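Zetham to sell three-door Sududari in Britain from December

22 July 2018

Zetham has confirmed that its smallest car, the Sududari, will go on sale in Britain in December. The three-door hatchback has been sold abroad in left-hand drive form since last year, and the first right-hand drive cars are now being built at the company's Plavham plant.

Two versions will be offered. Both use the same petrol engine and a five-speed manual gearbox, and an automatic will be added later for the dearer of the two. Zetham has not given prices, but says the basic car will come with air conditioning, electric front windows and a full-size spare wheel.

British cars will have firmer rear springs and a slightly quicker steering rack than those sold elsewhere. The changes were made after test drivers complained that the car felt vague on fast A-roads. The seats, supplied by Mühlbauer, are also new, with more adjustment for taller drivers.

Luggage space is 300 litres with the rear seats in use. They fold in two parts, though not quite flat. The car weighs almost 1,000 kg, and the fuel tank is the same size as before.

Sorcha Jardine, who runs Zetham's British sales office, said the company had been cautious about bringing over a car with only three doors.

"Most people who buy a car this size now want five," she said. "But dealers kept asking for it, mainly for customers who drive on their own to work and want something cheap to park and run."

The car will be sold through 138 dealers. Orders open in the autumn, and dealers will have a left-hand drive car on loan for customers to look at before then. Test drives will have to wait until right-hand drive cars reach showrooms.

Marcus Park, a dealer who has sold the make for nine years, said he expected most buyers to be trading in older superminis. He would have liked the automatic from the start.

The warranty is 3 years, the same as on the rest of the Zetham range. A five-door model is being developed but has no launch date.

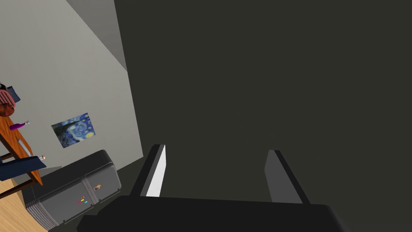
Will the Sududari be available as an automatic when it goes on sale?
Only the five-speed manual will be offered at first, with an automatic to follow on the more expensive version.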